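Lappalainen lab trains plug-in skill from hand-held grippers

A robot arm can learn to put a plug into a power strip from recordings made entirely by people, according to results posted in October by the Lappalainen lab. The method, named Paloro, uses no robot during data collection. A person works with a pair of hand-held grippers at a table, and the recordings are turned into training data afterward.

Plugs are a common test for this kind of work. The slots are small, the strip can slide, and a slight tilt is enough to jam the prongs.

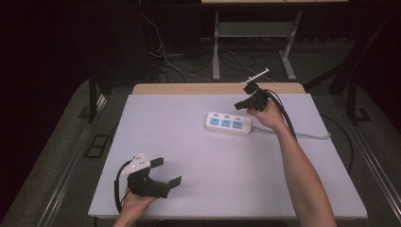
What the group found

The team trained on 90 demonstrations and then ran the learned policy on a two-armed robot. It seated the plug in 77 percent of trials. A version trained without the close-up gripper view managed 53 percent - most of its misses came in the last stretch before contact.

Paloro also gives extra weight to the moments just before the plug touches the socket. The group says that step helped more than adding recordings, though it tested the idea on only 2 types of plug. Switched strips and wall outlets were not compared separately.
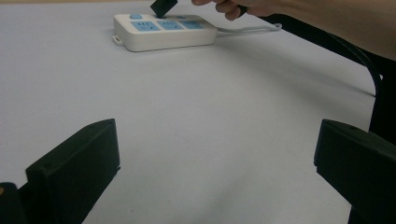
A plug held at the middle socket of the power strip, from the gripper's camera.

Failures were mostly of one kind. The robot pressed down while the plug was still at an angle and did not back off to try again. The authors plan to add recordings of people correcting a bad start.

Code will be released through Jalow, the lab's software page. A follow-up with Ninusness, a maker of test benches, will look at round connectors.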